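4. Adding Books to the Lending Catalog

This section covers entering children's titles into a Fivitz catalog and preparing them for loan. It assumes that the library account has been created (Section 2) and that the label printer is installed (Section 3).

4.1 Before you start

Sort the books by reading level. Fivitz accepts three levels: Picture, Early Reader, and Middle Grade. A title can belong to one level only. The standard plan holds 4000 titles. Multiple copies of the same title count once.

4.2 Entering a title

1. Sign in and open Catalog > New Title.
2. Type the ISBN without hyphens and press Enter. The title, author, illustrator, and publisher fields fill in if a record is found.
3. If no record is found, select Manual Entry and copy the details from the copyright page. Do not use the back cover, where the edition is often left out.
4. Choose a reading level.
5. Enter the number of copies.
6. Select Save. The title is given a shelf code.

Note: Illustrators are searchable only when entered in their own field. "Written by Yaa Antwi, pictures by Korkor Kwofie" typed in the author field will be stored as one name.
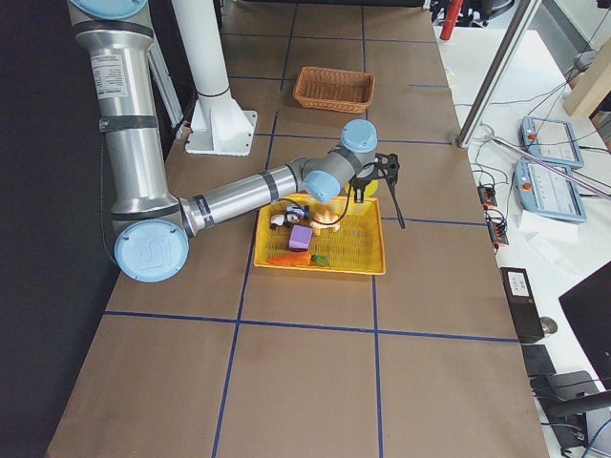

Robot arm with two-finger gripper at a work table marked out in blue tape.

4.3 Importing a list

1. Save the list as a CSV file with one title per row.
2. Open Catalog > Import and select the file.
3. Match each column to a Fivitz field. ISBN and Title are required.
4. Select Check File. Rows with errors are shown in red.
5. Correct the errors and select Import.

Each file may contain up to 100 rows. Split longer lists before importing.

Caution: An import overwrites existing records with the same ISBN, including any notes added by staff. Export a backup first.

4.4 Labels and loan period

Print spine labels from Catalog > Print Labels. Board books have no usable spine; place the label on the back cover, lower left, clear of the barcode.

The default loan period is 21 days. To change it for one level, open Settings > Loans, select the level, and enter a new value. Books already on loan keep their original due date.

4.5 Error messages

Code 3: ISBN is the wrong length. Check for a missing digit.
Code 110: Shelf code already in use. Open the title and select Assign New Code.

For withdrawing worn or damaged copies, see Section 5.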